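Preguntas frecuentes – Brigada juvenil de Protección Civil de Trotow

¿Quién puede apuntarse?
Cualquier chica o chico empadronado en Trotow o en Kekitz que haya cumplido los doce años. Hasta los dieciocho hace falta la autorización firmada de madre, padre o tutor. ¡No se pide ninguna experiencia previa! La mayoría llega sin haber tocado nunca una manguera ni un botiquín, y en un par de meses ya está explicando a su familia dónde se corta el gas.

¿Cuánto tiempo hay que dedicarle?
Nos reunimos una tarde a la semana, de 18:00 a 19:30, y una mañana completa al mes para las prácticas largas. En época de exámenes aflojamos bastante. Si faltas a una sesión, avisa a tu monitor y ya la recuperarás con el otro grupo.

¿Qué se aprende el primer año?
Primeros auxilios básicos, uso de la radio, orientación con mapa y brújula, y todo lo relacionado con la prevención en casa: detectores de humo, enchufes sobrecargados, aceite ardiendo en la sartén. 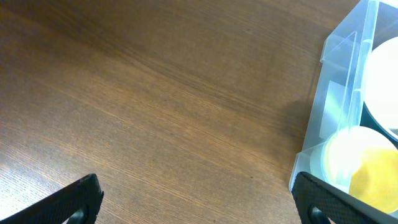
También dedicamos dos sesiones al plan de emergencia familiar, que cada participante prepara para su propia vivienda – con punto de encuentro, teléfonos y salida alternativa. Es de lo que más nos gusta, porque en casa acaba participando todo el mundo, abuelos incluidos.

¿Los menores acuden a emergencias reales?
No. La brigada juvenil no sale a intervenciones en ningún caso. A partir de los dieciséis se puede colaborar en tareas de apoyo en actos públicos, como la carrera popular de junio, siempre junto a un miembro adulto.

¿Cuánto cuesta?
La inscripción es gratuita, y el seguro y la camiseta corren por nuestra cuenta. Solo hay que traer calzado cerrado y ropa que se pueda manchar. ¡Se manchará!

¿Dónde son las sesiones?
Las teóricas, en el aula del parque de Trotow, planta baja. Las prácticas con agua se hacen en la explanada de Budow, a 3 kilómetros, y vamos todos juntos en la furgoneta. Al aula se entra por el portón lateral; el principal tiene que quedar libre para los vehículos. 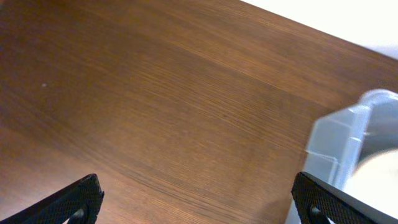
¿Qué es el Proyecto Thambiah?
Nuestro programa de visitas a colegios, del que estamos orgullosísimos. El curso pasado llegamos a 859 escolares, y 349 de ellos hicieron además el recorrido de evacuación con humo artificial. Los mayores de la brigada ayudan a preparar los talleres y algunos se animan a dar la charla ellos mismos.

¿Puede pedirlo mi centro?
Sí, cualquier colegio o instituto de los dos municipios. Basta con que la dirección rellene el formulario en marzo o en septiembre e indique cuántos grupos participarían y si hay patio cubierto.

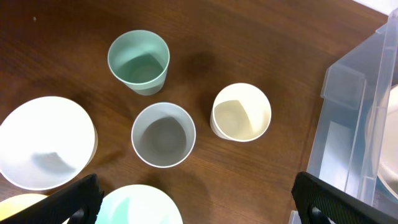 Vasos sobre la mesa.

¿Se puede venir a probar antes de inscribirse?
¡Claro! Puedes asistir a 2 sesiones sin compromiso. Escríbenos desde la página de contacto y te diremos qué toca esa semana – si puedes elegir, ven a la de nudos y cuerdas, que siempre engancha.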